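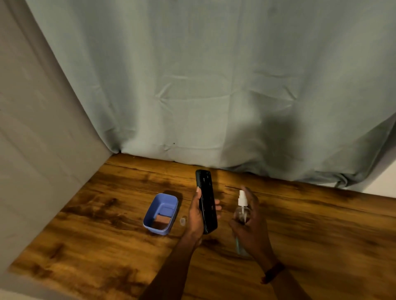

Screen cleaning is the removal of fingerprints, skin oil and dust from the glass of a phone or tablet. At home it is usually done at a table, with a small spray bottle and a soft cloth.

The phone is switched off and taken out of its case first. Liquid goes onto the cloth - a light mist is plenty - and is kept away from the charging port and speaker holes. The glass is then wiped from top to bottom and dried with a clean corner of the cloth.

Paper towels can leave lint and may scratch some coatings. Window cleaners with ammonia are generally avoided.

Clear bottles make it easy to see how much liquid is left. Trigger nozzles put out more per squeeze than the finger pumps found on pocket sizes.

See also: Microfiber, Screen protector, Spray bottle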